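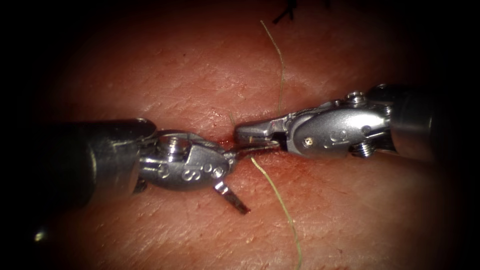 Products > Instruments > Wristed needle drivers > Bremach pair

Print this page | E-mail this page

Bremach wristed needle drivers, matched pair

The Bremach is a pair of wristed needle drivers for robot-assisted suturing. It is supplied by Demel for use on the Buvari two-arm bench system and is sold for training and laboratory work only. It is not cleared for use on patients.

Each instrument has a black cylindrical shaft and a silver articulated wrist. The wrist pitches and yaws about two pins set at right angles, and the jaws open and close independently of both. Shaft roll is driven from the base. The left and right instruments are not interchangeable, and the drive housings are keyed so that each will seat on one arm only.

Needle handling

The jaws are intended for curved needles. Grip the needle behind its midpoint, with the arc square to the jaw faces. During a pass one instrument holds and the other stays open close by, ready to receive. In the default mode the holding jaws will not release until the receiving jaws report closure. This interlock can be switched off in the Buvari settings under Transfer.

Fine thread should be kept clear of the wrist pins. If a strand is caught, open both jaws, straighten the wrist and withdraw along the shaft axis. Do not roll the shaft to free it.

Specification

Shaft length: 100 mm longer than the previous Bremach pair
Jaw opening: 15 degrees to full, set in software
Service life: 1,000 jaw cycles, logged by the drive housing
Warning: shown on the console when 12 cycles remain
Cleaning: flush port at the base, neutral detergent

The cycle count cannot be reset by the user. An instrument that reaches its limit will still seat and can be straightened and withdrawn, but the jaws will not close under power.

Revision note, 7/13/19

The grip force table has been replaced. The earlier table gave values for the straight-wrist position only, and grip fell off at full yaw. Kasun Majumder at Ó Gríofa reported the error during suture trials on the bench system. Sites running the old table should load the new one before further use and repeat the jaw calibration on both arms.

Ordering

Sold as a pair. Single replacements are available against a returned instrument of the same hand. Calibration block and flush adaptor are included; the Buvari arms and console are ordered separately from Demel.

Print this page | E-mail this page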